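シミュレーションだより 3月号
「穴」の向こうも見てもらう話

どうも、Jalletti担当です。先月号で「把持の学習、次は透ける物体です!」と元気よく書いてしまったので、今月はその続きを。

おさらいすると、うちのJallettiは双腕ロボットに台所まわりの物をつかませるためのシミュレーション環境で、認識側はPredisという小さなモデルが受け持っています。先月まで困っていたのが、穴やすき間のある物。マスクを輪郭でべたっと塗ると、穴の奥にある別の物まで「同じ物体」として覚えてしまうんですね。そうなると奥の物に向かって指を閉じにいく。見ていてなかなか切ないです。

そこで今月試したのが、輪郭と「抜け」を別々のラベルに分けるやり方。外側の縁をシアン、穴やレンズの部分を紫系で描き分けて、手先カメラの画に重ねています。社内ではJääskeläinen方式と呼んでいます(発音は人によってばらばらです、私もあやしい)。

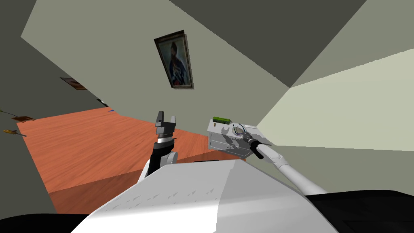
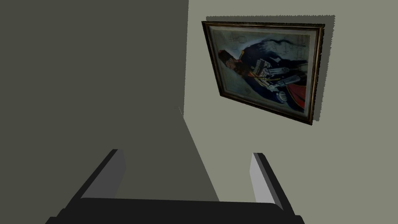 何もつかんでいないグリッパと、壁の肖像画。 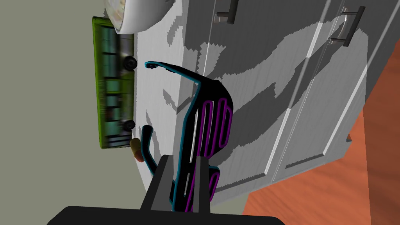

穴あきのフライ返し。細長い穴がひとつずつ紫で縁取られています。 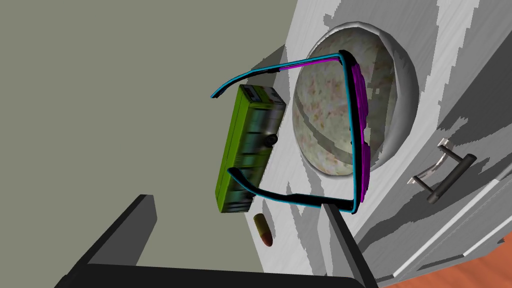
サングラスだと、レンズがマゼンタに。

学習に使ったのは651シーン。部屋の明るさと、カメラの傾きを毎回ランダムに変えています。最初は傾きをひかえめにしていたのですが、思いきって60度まで広げたところ、初見の部屋での成績がぐっと安定しました。手先カメラって、腕がひねられるたびに部屋ごと回って見えるので、考えてみれば当たり前なんですけどね。もっと早くやればよかった……。

さて、肝心の結果です。テスト用の200試行で比べると、奥の物に手を出してしまう失敗は、ラベルを分けたモデルではたったの2回! 塗りつぶしのほうは途中で数える気がなくなるくらいだったので(いえ、ちゃんと数えました。表は共有フォルダにあります)、これはかなりうれしい数字です。学習時間はほとんど変わらず、ラベルは自動生成なので人手もかかりません。

ただ、うまくいかないところもあります。ひとつは細い部品。柄やつるのような細長い部分は、画面の中で数ピクセルになると縁のラベルだけで埋まってしまい、中身がなくなります。縁の太さを距離に合わせて変えればいいのかなと思いつつ、まだ手をつけていません。もうひとつは影で、白い扉にギザギザの影が落ちると、モデルが影の形を物の端だと思いこむことがあります。影の解像度を上げると直るのですが、今度はレンダリングが重くなる。悩ましい!

実機のほうは、Trunexの計算機が空きしだい学習をまわして、そのあとで移す予定です。シミュレーションでこれだけ差が出ると期待してしまいますが、本物のレンズは反射もするし汚れもするので、同じ数字が出るとは思っていません。もし手元に、穴だらけの調理器具や変な形の枠ものがあって「これはどう?」というものがあれば、3Dデータをぜひ送ってください。ざるは前からほしいと思っているのですが、穴の数を想像してまだ腰が引けています。

来月は、細い部品の縁の話か、影の話か、先に進んだほうを書きますね。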